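Zuletzt aktualisiert: April

PRESSEMITTEILUNG

Gukport erweitert Spielküchenprogramm Hillunmont um Geschirr und Lebensmittelnachbildungen

Neue Teile für Kindertagesstätten, Vorschulen und therapeutische Einrichtungen ab sofort bestellbar

Nernilport. Der Ausstatter Gukport erweitert sein Spielküchenprogramm Hillunmont um eine Serie von Tellern, Schalen, Bechern und Lebensmittelnachbildungen. Die Teile sind für den täglichen Gebrauch in Gruppenräumen ausgelegt und werden einzeln sowie in Sortimenten abgegeben. Die Auslieferung an Einrichtungen läuft über die bestehenden Vertriebswege. Für Bestandskunden ändern sich weder Artikelstruktur noch Lieferbedingungen.

Hillunmont umfasste bisher Küchenmöbel in Kinderhöhe, also Herdblock, Spülenelement, Regal und Arbeitstisch. Geschirr und Spiellebensmittel mussten die Einrichtungen gesondert beschaffen. Nach Angaben des Unternehmens führte das in der Praxis zu gemischten Beständen, deren Maße nicht zu den Fächern und Ablagen der Möbel passten. Die neue Serie ist auf das Raster der Regalelemente abgestimmt. Teller und Schalen lassen sich in den Fächern stapeln, Becher stehen in einer eigenen Reihe.

„Ausgangspunkt war die Aufräumsituation am Ende des Vormittags“, sagt Kirsten Lauritsen, Produktleiterin bei Gukport. „Ein Teil, für das es keinen festen Platz gibt, landet in der Kiste. Was in der Kiste liegt, wird am nächsten Tag seltener bespielt. Wir haben deshalb zuerst die Ablage festgelegt und danach die Durchmesser.“

Das Sortiment ist in drei Gruppen gegliedert. Gruppe A enthält Tischgeschirr, Gruppe B Obst und Gemüse, Gruppe C Vorratsartikel wie Flaschen und Gläser. Jede Gruppe ist in vier Packungsgrößen erhältlich. Das größte Sortiment umfasst bis zu 100 Teile und ist für Häuser mit mehreren Gruppenräumen vorgesehen. Ersatzteile können einzeln nachbestellt werden, die Artikelnummer steht auf dem beiliegenden Packzettel.

Farben und Kontraste

Bei der Farbgebung des Geschirrs arbeitet Gukport mit gedämpften Tönen, bei den Lebensmitteln mit kräftigen. Auf einer weißen Arbeitsfläche heben sich Früchte und Flaschen dadurch auch aus einigem Abstand ab. Die Abstufung wurde von Hrefna Þórarinsdóttir entwickelt, die das Unternehmen in Fragen der Materialgestaltung berät. Blassgrün, Grau und Hellblau sind für Teller und Schalen vorgesehen, Schwarz für Becher. Die Ränder der Schalen sind in einem abweichenden Ton abgesetzt.
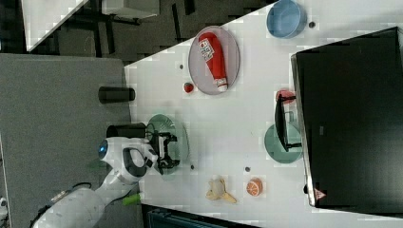 Ausgabe 4 · Seite 3

Tischzusammenstellung mit blassgrünem und grauem Teller, hellblauer Schale, Ketchupflasche, Erdbeere, Banane und Orangenhälfte.

Die Lebensmittelnachbildungen sind so gestaltet, dass sie ohne Beschriftung zugeordnet werden können. Die Banane wird in geschälter Form mit aufgeklappter Schale geliefert, die Orange als Hälfte mit erkennbaren Segmenten. Aufgeschnittene und geschälte Formen erleichtern nach Einschätzung des Herstellers das Gespräch über Innen und Außen, Schale und Fruchtfleisch. Die Erdbeere ist das kleinste Teil der Gruppe B. Sie wird ausschließlich in Sortimenten für Kinder über drei Jahren geführt und ist auf der Verpackung entsprechend gekennzeichnet.

In Gruppe C finden sich Artikel, die Kinder aus der häuslichen Küche kennen, darunter eine rote Ketchupflasche mit weißer Kappe. Die Flaschen sind für liegende und stehende Aufbewahrung vorgesehen. Sie dürfen nicht befüllt werden.

Einsatz im Gruppenraum

Gukport liefert mit jedem Sortiment eine Handreichung. Sie beschreibt Tätigkeiten, die sich ohne weitere Vorbereitung durchführen lassen: Tisch decken, Speisen auf Teller verteilen, nach Farbe oder Art sortieren, abräumen und einräumen. Für Einrichtungen mit Ergotherapie enthält die Handreichung einen zusätzlichen Abschnitt zum Greifen unterschiedlicher Formen. Flache Teller, hohe Becher, runde und längliche Teile stellen verschiedene Anforderungen an die Hand und können nach Schwierigkeit gestuft eingesetzt werden.

Poul Overgaard, zuständig für die Betreuung der Einrichtungen, empfiehlt, mit einer kleinen Auswahl zu beginnen. „Zwei Teller, eine Schale und wenige Lebensmittel reichen für den Anfang. Der Rest bleibt im Regal und wird wochenweise ausgetauscht. Auf einem vollen Tisch wird eher geschoben als gedeckt.“

Reinigung und Lagerung

Geschirr und Lebensmittel werden mit einem feuchten Tuch und mildem Reinigungsmittel abgewischt. Scheuernde Mittel sind zu vermeiden. Nach der Reinigung sollen die Teile vollständig trocknen, bevor sie gestapelt werden. Für die Lagerung sind die Regalelemente der Reihe Hillunmont vorgesehen, alternativ die Stapelkiste Kong. Sie nimmt ein vollständiges kleines Sortiment auf und passt unter den Arbeitstisch. Beschädigte Teile sind auszusortieren.

Verfügbarkeit

Die erste Fertigungsserie umfasst 3.000 Sortimente. Bestellungen werden in der Reihenfolge des Eingangs bearbeitet. Einrichtungen, die bereits Möbel der Reihe Hillunmont nutzen, können eine Zusammenstellung passend zur vorhandenen Regalbreite anfordern. Dafür werden Anzahl und Typ der Elemente benötigt, beides ist auf der Rückseite der Möbel vermerkt.

„Die Nachfrage nach Einzelteilen war in den vergangenen Jahren höher als die nach kompletten Küchen“, sagt Eyvindur Østergaard, Geschäftsführer von Gukport. „Mit der Erweiterung decken wir beides aus einem Programm ab.“

Über Gukport

Gukport mit Sitz in Nernilport entwickelt und vertreibt Möbel und Spielmaterial für Kindertagesstätten, Vorschulen und therapeutische Praxen. Zum Programm gehören die Möbelreihe Hillunmont und das Aufbewahrungssystem Kong.

Abdruck frei, Beleg erbeten. Preislisten und Maßblätter sendet die Pressestelle auf Anfrage zu.

Kontakt: Brisa Mendoza, Pressestelle | © Gukport, alle Rechte vorbehalten | Nach oben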